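Flalwood Neighborhood Association
Minutes, fall meeting

Called to order late, the key having gone to the wrong house.

Leaf pickup. The city offers one truck. Members want two. Moved to ask again, more loudly. Passed.

Trorari Street speed bump. Debated at length, as in every year. Tabled until December, as in every year.

Budget. Balance is $2286. Snow shoveling will take $200 of it, weather willing. The request for $60 in new cookies was approved without discussion. 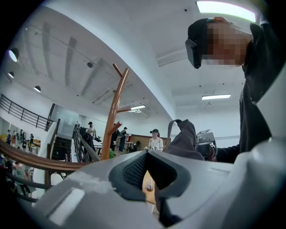 VALLEJO, 17 Oct 2020

Correction to last minutes: the hedge on the corner is 18 feet long, not high. Its owner has accepted our apology.

Adjourned when the coffee ran out.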